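Visit to the Haltberg packaging works, Gilten
Report for members of the Bassey Consumer Education Society

The society's autumn visit took place on Sep 14, 2024. A party of 31 members was received at the Haltberg works in Gilten, where household containers, lids and labels are produced for the regional trade. The visit lasted 2 hours and was conducted in groups of 6 or fewer in the narrower parts of the building.

The morning opened in the reception room with a short talk on how shape and finish affect the way goods are chosen in shops. Members heard that rounded forms in dark, glossy finishes remain in demand, particularly above a strongly coloured label.

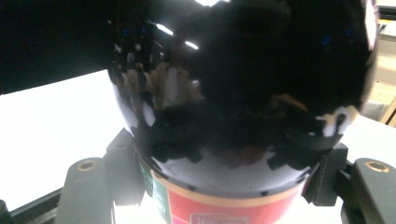 The production hall

Haltberg runs its main line, known as Amus, in a single shift. The line fills 1,900 cartons in that time, and the company hopes to add a second shift in March. Noise levels were high and ear protection was provided at the door. Members asked about waste, and were told that trimmings are sorted by colour and returned to the supplier.

A high polish shows every fingerprint, and finished pieces are therefore handled with gloves until they are wrapped.

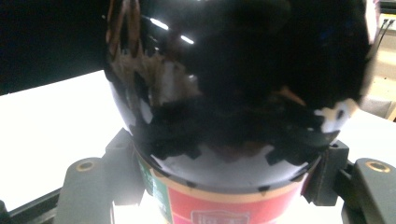 The inspection stage drew the most questions, chiefly on how faults are recorded and who decides whether a batch is withdrawn. Written answers have been promised and will be sent to all who attended.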